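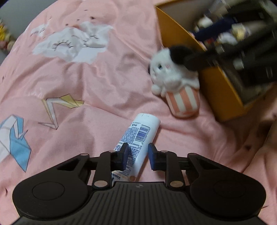 Kindgate Room by Room
Progress report to Susteo
Submitted by Teresa Flanagan, Jul 1, 2021

Where we are

When you agreed in February to pay for the bedroom part of Room by Room, the plan said we would be finished with the first group of households by now and deep into the follow-up visits. We have finished with nine households. Follow-up has begun, in the sense that Hanne Keskinen has a folder for it.

The work itself is going well and I would defend it to anyone. It is just slower than a spreadsheet thinks it should be. The plan allowed one afternoon for a child's bedroom, and I wrote that plan, so I have no one to complain to. Most rooms take two.

As a reminder, these are families at the Havlíček apartments who are moving into smaller units while the building is refitted. We help them sort and pack the bedrooms ahead of the move, and then help set the new room up so that things can be found in it.

How a session goes

We still start with the bed. Everything from the shelf, the windowsill and the floor goes onto the sheet, and everything leaves the sheet in a box or in a bag. The logic is that a person who wants to sleep that night will finish the job. Matěj Lukáč points out that a determined nine-year-old will sleep on top of the pile, and he has met her.

A bed partway through sorting has a look we all know by now. There's a pink sheet with a cartoon character asleep on it and paper cranes printed down one side, which is more rest than anyone else in the room is getting. A bottle of lotion lies next to a plush cat in a striped cup, and an orange-yellow box stands open behind them. Lotion and cat do not belong in the same box. You would be surprised how long that can be discussed.

We have settled on these groups:

Bathroom things that have wandered. Lotion, hair ties, toothpaste, combs. They go in a lidded tub with the bottles standing up. We learned about standing up in the second household.

Soft toys. The child decides, the parent may appeal once. Toys that come with an accessory, such as a cup or a hat or a tiny suitcase, stay with the accessory. We tried storing cups with cups. It was efficient and there were tears.

Paper. Drawings, school letters, stickers still on the backing. Jarmila Skála flattens the lot into one folder and asks about it last, when people are tired and more willing to part with a worksheet.

Bedding. Packed at the very end, obviously, but we now write it on the sheet of steps. Obvious things are the ones that got skipped.

What changed from the plan

Labels. The proposal described a printed label system with color codes. It was handsome. The children preferred to draw what was in the box, and the parents could read the drawings faster than my codes, so the codes are retired. The leftover labels are in our office if Susteo would like them.

Boxes. We budgeted for closed cartons. Open boxes work better while sorting because people can see what has gone in and will stop asking. We bought the open kind from Trendov and use the cartons only for the move. The change cost a little extra, and it's shown in the attached budget sheet under "boxes, again".

Lotion. I did not expect to have a paragraph on lotion. Nearly every bedroom has had several bottles open at once, most of them close to empty and none of them anywhere near a bathroom. We don't throw out anybody's lotion. We do ask people to finish one before opening the next, with about as much effect as you would imagine.

What hasn't worked

The evening slots. We offered them to suit working parents and they were popular right up to the evening in question. Two families rescheduled so often that Janka Holub now simply calls and asks whether they're home.

The satisfaction form is also too long. It was our idea, so this isn't a complaint about your reporting rules (that one is in a separate email).

Next period

Hanne will open the folder. Follow-up visits are short: we look at whether the boxes are still in use and whether the tub has kept its lid, and we leave.

We would like to move the remaining training money into paid hours for Jarmila, who has been doing up to two extra sessions a week and has been polite about it for longer than we deserve. I need your written agreement for that before I can change her contract. The budget sheet and the revised list of steps are attached.

Teresa Flanagan
Kindgate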